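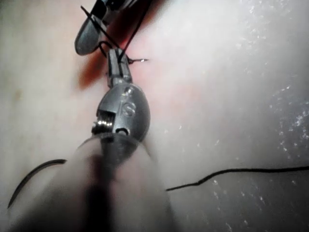 H. El Ouafi

Friday, May 8, 2020

Opened the kiln at half past eight with my coat still on, far too early really, and had to pull on the thick gloves for the bottom shelf. Good news first: the white glaze has stopped crawling on the flat tiles. It has not stopped crawling on the mugs! So I've solved the half of the problem I didn't much care about.

For anyone picking this book up later, the crawling started in April when we opened the new sack of clay from Tiston. Same recipe, same bucket, same firing, and suddenly every second mug had bald patches by the handle with a fat rolled edge round them. I blamed greasy fingers for a fortnight (mine, mostly – I'd been using hand cream because of all the washing) and made everybody wipe their pots down with a damp sponge. Made no difference at all except that we now have very clean pots.

What I changed this time. The old mix had a lot of raw china clay in it, which shrinks as it dries, and if you look at a dipped pot before firing you can see fine cracks in the powder, like dried mud. Those cracks are where the bald patches open up later. So I roasted half the china clay in a bowl in Monday's bisque and put it back in with the rest. Total dry weight for the new bucket was 2,655 g, which is an odd number because I ran out of whiting and scaled everything down to suit what was left in the tub. I've written the percentages inside the lid and on the card in the recipe tin, so please don't go by the weights.

Sieved twice. Second time through, hardly anything stayed on the mesh, so I think once would do. I was using the small sieve from Gulell, the one with the dent in the rim, and it takes for ever. If we ever have money again I'd like the wide one.

Thickness. I've been sloppy about this and I know it. The notes from last year just say "single cream", and one person's single cream is another person's milk. So I weighed a measured pot of the stuff, and it came out that 200 ml of it weighed 287 g. That felt nice on the tiles. Please write your own number next to this one when you use the bucket, even if it's miles off. Especially then.

Tiles: dipped for a count of three, all good. A count of five was also good, a touch whiter, slightly dimpled if you tilt it to the window. Double dipped (three, let it dry, three again) crawled on one corner and I'm not surprised. Over the iron wash it goes a lovely warm oatmeal where it's thin, and I'd happily have a whole dinner service in that. Over the cobalt it's just blue. Fine. Blue is blue.

Mugs: the inside is perfect on every one. The outside is perfect until you get to the bottom join of the handle, and there it pulls back and leaves a little bare crescent of clay. My guess is that the glaze pools in the crook, ends up twice as thick, and cracks as it dries, just as the double-dipped corner did. The plate I did with a thick foot ring has a hairline of bare clay in the angle too, so at least it's consistent.

Things to try, in the order I feel like trying them:

Brush the crook with a wet brush straight after dipping, before the shine goes off.

Wet the crook first, then dip, so it drinks less.

Roast all of the china clay instead of half. I'm wary of this one, as the bucket will settle like concrete and we'll all be cursing me by the second week.

Softer join on the handles, with a proper little coil smoothed in. I should be doing that anyway. My handles have been getting lazy.

Firing. I used the slow programme on the Tisent, 111 degrees an hour up to red heat and then faster to the top, with a short soak. Shelf 4 is still the cool one. The cone there had barely nodded over when the ones higher up were properly flat, and the two tiles I'd put there are dry and sugary to the touch. I keep meaning to raise that shelf on the taller props and I keep loading the kiln at ten at night when the taller props are behind the door with the bikes in front of it. Put anything you love in the middle.

The lid has a new crumb of brick missing at the front edge. It's small. I hoovered out the bits, but there were two specks melted into the rim of the big bowl, and I'm cross about that because the bowl was otherwise the best thing in there. Ground them off with the little stone and you can feel the place with your thumb. I might keep it for keys.

Odd result I can't explain: one tile from the old bag of clay, glazed from the same bucket, same shelf, same count of three, came out noticeably glossier than its neighbours. It might be a finer body, or it might have been sitting closer to the elements. I've put it on the windowsill with a pencil cross on the back. If you have a theory, write it in the margin. I'd rather have a wrong theory to test than nothing.

Also tried the ash glaze again. Runny, green, gorgeous, stuck to the shelf. Chiselled it off, lost the foot, and the shelf needs a fresh coat of wash before the next load. I've mixed some up in the yoghurt tub with the blue lid (don't let it dry out in there!). Two thin coats, and let the first one go matt before doing the second. I still think the ash one is worth having if we keep it to the top third of a pot and give it a saucer of scrap clay to drip on.

Housekeeping. We're low on whiting, tin oxide and patience. The scales need new batteries, they wandered by a gram or two while I was weighing the last lot and I did it all again by the window with the old balance. The bucket of mixed leftovers under the bench has gone a sort of porridge brown, and I dipped one test tile out of curiosity. It's the nicest brown we've ever had and of course we'll never make it again.

Next load: six mugs with wetted crooks, six brushed, and three left alone to compare. They're on the ware board by the sink with their numbers scratched underneath. The handles on the last three are still soft, so leave them under the plastic until Tuesday.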